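Walking bus is back, Kurnham side first

Quick one from me as the printer's waiting. The walking bus to Altdale Primary starts up again this term, same route as October, down the hill and past the chemist. Salma El Khatib is leading mornings and Ehab Bouazza has the back of the line. Hi-vis for every child please, names inside, we lost 4 last time.

Distance is 1,148 metres door to door, Driss measured it with a wheel. Takes about 20 minutes with the little ones. Longer if theres a dog. 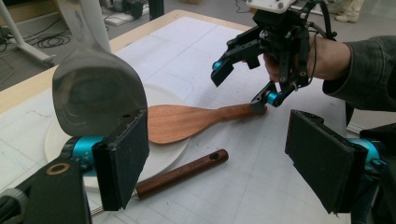
Breakfast when they get in: toast, fruit, milk. No squash any more, the school nurse asked and we agreed. A few grumbles from Year 5, they'll live. Cost is covered till Easter thanks to the £835 from the winter raffle, well done all who sold tickets.

Still short of walkers on the Riveo Road leg. If you can do even one morning a fortnight tell Adaeze Tamuno at the gate, she has the forms. Checks take a few weeks so dont leave it.

Lost: one green scooter helmet. Xinyi Wei has a spare if yours is to small.

You are recieving this newsletter because you signed up at the school office. Unsubscribe | Manage preferences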